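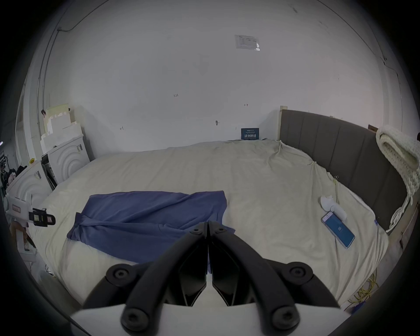

A crumpled blue cloth on a bed with a cream sheet.

What is a ceasefire?
By Sigrun Bråten

You will have heard the word on the news, usually while somebody was telling you to eat your peas. "The two sides have agreed a ceasefire." Then the newsreader moves on to football, as if that was perfectly clear.

It sounds as though the war is over. Often it isn't. A ceasefire is an agreement to stop shooting, and stopping shooting is only one bit of ending a war.

Stopping and finishing

Think of a row with your brother or sister about who gets the bigger bedroom. It has gone on all morning. Things have been thrown. A grown-up comes in and says, "Right, stop it, both of you, this minute."

You stop. You still want the bedroom, and so does your brother. You both still think the other one started it. All that has changed is that the throwing has stopped, and you are now glaring at each other across the landing.

That is a ceasefire. Wars are a great deal worse than rows about bedrooms, of course, and people are killed in them, but the glaring is much the same.

If you later sit down and work out who gets which room, write it on a bit of paper and both sign it, you have something more like a peace treaty. A treaty is a written agreement between countries. It tries to settle what the war was about. It can take years, and some wars that stopped long ago have never had one.

The other words

People who write about wars like having several words for nearly the same thing. These are the ones you are most likely to meet.

Truce. A short stop, often just for a day or a holiday, or so that both sides can collect people who have been hurt. It may not even be written down.

Ceasefire. A stop that both sides have agreed to. It may have an end date or it may not.

Armistice. A more serious stop, signed by the people in charge of the armies, which is supposed to last until there is a treaty. The fighting in the First World War ended with an armistice at eleven o'clock in the morning on 11 November 1918. The main peace treaty was not signed until the following June.

Treaty. See above, under bedrooms.

Newspapers mix these words up all the time, so you needn't feel bad if you do.

Why would anyone agree to one?

If you are winning a war, you may not want to stop. If you are losing, you may want to stop very much, and the side that is winning will notice. This is why ceasefires are hard to get.

Still, they do happen. Both armies may be worn out, or run short of money and shells. Other countries may lean on them, by saying they will stop selling them things, or promising help with rebuilding if they behave. The people at home may be fed up and cold and want their sons and daughters back. Sometimes it is winter, and the mud has made up everyone's mind for them.

Some leaders agree to a ceasefire because they really want peace. Others agree because they want a rest, and would like to bring up more tanks while nobody is shooting at them. They don't mention that in the speech.

The line between Misitz and Candari

Misitz and Candari are neighbours, and the trouble between them was about Astport, a harbour town which both of them said was theirs. Each had an old map to prove it. The maps did not agree, and both sides were very proud of their maps.

Ships go in and out of Astport with grain and timber, and whoever owns the harbour collects a fee from every one. You won't hear much about harbour fees in the songs about Astport, which are mainly about sunsets and grandmothers. The fees came up a good deal in the talks, though.

The two armies fought over the town and the hills behind it. Then, in February, they agreed to stop where they were. A line was drawn on the map between them and named the Wikström Line, after the hotel where the talks were held. (The hotel put up a plaque. It is also on the napkins.)

The line is 436 kilometres long. It goes over hills and down a river, and at one village it goes straight through a farm, so that the farmhouse is on one side and the barn is on the other. The cows had not been asked to the talks. For the first month the farmer needed a permit, stamped by both armies, to go and milk them.

Under the agreement, each army had to move its big guns back 40 kilometres from the line. Soldiers with rifles could stay nearer. Both sides had to hand over their prisoners, and lorries carrying food and medicine had to be let through to Astport.

And who owns Astport? The agreement doesn't say. It has a sentence promising that the matter "will be discussed at a suitable time". When grown-ups tell you that you will discuss a puppy at a suitable time, you know roughly where you stand. The people of Astport feel the same.

Who checks?

Two sides that have been trying to blow each other up do not trust each other an inch. So a ceasefire usually needs someone else to keep an eye on things. These people are called observers or monitors.

Observers come from countries that were not in the war. They mostly don't carry weapons. They drive up and down in white cars, look through binoculars, talk to villagers and soldiers and write everything down. There are 662 of them along the Wikström Line, and they write down an enormous amount.

When a shot is fired, they try to find out where it came from. Then they send a report. In its first year the Wikström Line produced 3015 reports of somebody breaking the rules. That sounds like a dreadful failure. But plenty of those were single shots that hit nothing, or a lorry parked where it shouldn't be, or a soldier who had moved a fence post and hoped it wouldn't show. Before the ceasefire, a single morning could be worse than many of those weeks put together.

Peacekeepers are a different thing, though they often get muddled up with observers. Peacekeepers are soldiers sent to stand between the two sides. They are usually armed, but they are only meant to shoot in certain cases, such as defending themselves or protecting people who are in danger.

What if someone breaks it?

In your house there is probably somebody who can take away your tablet. Countries have no parents. There are courts for some quarrels between countries, and there is the United Nations, where nearly every country in the world has a seat and can complain about the others. But there is no world policeman who can march into a president's office and send him upstairs.

So if one side breaks a ceasefire, a few things may happen. The other side may fire back, and then both will say the other one began it. Other countries may tell them off. The telling-off can be done with words such as "deeply concerned", which is how governments say they are cross when they haven't decided what to do. Or it can be done with sanctions, which means refusing to trade with a country or locking up the money its leaders keep abroad. Leaders tend to mind that more.

Sometimes the ceasefire breaks down altogether and the war begins again. Then everyone has to go back to the hotel.

Life in the middle

For people who live near the fighting, the first day of a ceasefire is a strange one. They may have been sleeping in a cellar for months. Now it is quiet, and they don't quite believe it.

Shops open again, a bit at a time. Schools do too, which gets a mixed response. Families who ran away have to decide whether to come home. That is a hard choice, as the house may be damaged, or on the wrong side of the line, or have someone else living in it. There may be mines in the fields. A mine is a bomb hidden in or on the ground that goes off when someone treads on it or drives over it, and it has no idea that there is a ceasefire. Clearing them is slow, careful work and can go on for many years.

In Astport the ferry runs again on weekdays. There are two post offices, one for letters to Misitz and one for letters to Candari, and if you put your letter in the wrong one it goes a very long way round. Children there learn which is which before they learn to tie their shoes.

Is a stop worth having, then?

People argue about this, and clever people come down on both sides. Some say a ceasefire without a treaty simply freezes the quarrel, and lets whoever grabbed the most land keep hold of it. They have a point. Others say that while it lasts people are not being killed, and that talking is easier when the windows aren't rattling. They have a point as well.

Some frozen quarrels do thaw out into proper peace. Others stay frozen so long that the children of the soldiers are now guarding the same bit of fence.

Words to remember

Ceasefire: an agreement to stop fighting.
Armistice: a signed stop, meant to last until there is a treaty.
Treaty: a written agreement between countries.
Observer: someone who watches and reports on whether the rules are being kept.
Peacekeeper: a soldier sent to help keep two sides apart.
Sanctions: punishments such as refusing to trade.
Mine: a hidden bomb. If you ever see something that might be one, don't touch it, go back the way you came and tell an adult.

Something to try

Draw a map of your home and put a line across it so that two people can share it without arguing. Each side must be able to get to the kitchen. Then decide who owns the bathroom, and show your map to the rest of the family to see if they will sign it. Allow plenty of time for the bathroom.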